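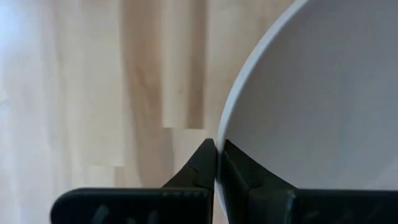 Ticket 293 – Gray film on white dinnerware, Korisgate kitchen
Opened by: Zeyu Kang
Status: Closed

Hello, and thank you for picking this one up. I look after the shared kitchen at Korisgate, and for a few weeks now our white dishes have been coming out of the dishwasher with a dull film on the inside. I put off writing because I kept talking myself out of it. The large round one on the wood surface is a fair example of why: the rim looks bright and the inside looks gray, but the inside is in shade, so you can't go by looks alone. What convinced me was running a finger across the middle of a few of them after lunch. It leaves a streak, and my finger comes away chalky. The glasses are fine, oddly enough, and so is the silverware. We use the Tosbridge powder from the big tub and the normal program. I'm happy to try anything, and I'm in the kitchen most mornings if it's easier to talk.

Reply from Tosbridge support, 9:40 a.m.

Hi Zeyu, thanks for such a thorough note! A chalky film usually means either hard water or powder that isn't rinsing away, and there's an easy way to tell them apart. Take one dish, lay a paper towel soaked in plain white vinegar on one half of it, and leave it for 15 minutes. Rinse, dry, and compare the halves. Could you also let us know which rack the dishes go in, and whether the salt has been topped up lately?

Zeyu Kang, 1:15 p.m.

Done, and I rather enjoyed it. The vinegar half is smooth and squeaky, the other half still chalky, with a line down the middle you can feel with your eyes closed. The dishes go in the lower rack and the glasses in the upper. As for the salt – well, I opened the lid and there was only water in there. I had assumed the light on the front would tell me, but the light is off. The display says 3,625 cycles, if that's any use to you.

Reply from Tosbridge support, 2:05 p.m.

That points to hard water. Please fill the salt compartment to the top, wipe up any grains that spill, and start a rinse right away with the racks empty. After that, run the dishes once with a cup of vinegar (200 ml or so) standing upright in the upper rack, no powder. Just the once, please, as it's hard on the seals.

Zeyu Kang, next morning

Salt in, rinse run, vinegar load finished. The first batch feels clean all the way across, and I've been going around the cupboard touching everything like a person buying peaches. Two of the older Bartoš bowls are still a bit rough near the base, so I'll do those by hand with the paper towel. The salt light is still off, and I've asked Rurnach to look at it when they come for the yearly service in September. Until then I'll check the compartment myself. Please go ahead and close this, and thank you both for being so patient with me.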